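Search this journal
Enter keywords
Home Current issue Archive For authors Contact

We use cookies to remember your settings. Accept Decline

3.2 Cleaning time and turnover in holiday rentals

Kozma and Opoku surveyed managers of self-catering villas in the coastal towns of Treloar and Jarkis. The booking records cover 2416 stays across 278 properties, all let through the Olley agency. Each record gives the check-out time, the check-in time of the next party and the length of the cleaning visit. Stays by owners were left out, as were bookings cancelled before arrival.

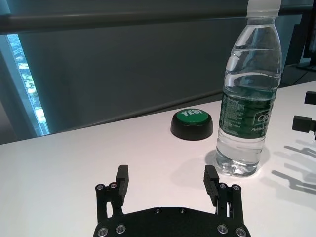 Figure 2. Two-finger gripper, fully open.

Turnover was tightest in August, when many villas were let again on the day of departure. Managers favoured a fixed check-out of 10 am, though guests with late flights often asked for more time. Linen and kitchen checks took up most of the visit, and both involve a good deal of picking up and putting back. Such handling is among the tasks listed in the Grerex review of housekeeping equipment. Our records hold no data on equipment of any sort – the review is cited for its list of tasks only.

Villas with three or more bedrooms were analysed separately. Their cleaning visits were usually shared between two workers, and the recorded length is that of the visit, with no adjustment for labour hours. Late check-outs agreed by telephone were not always entered in the booking system, so gaps between parties may be overstated for some properties.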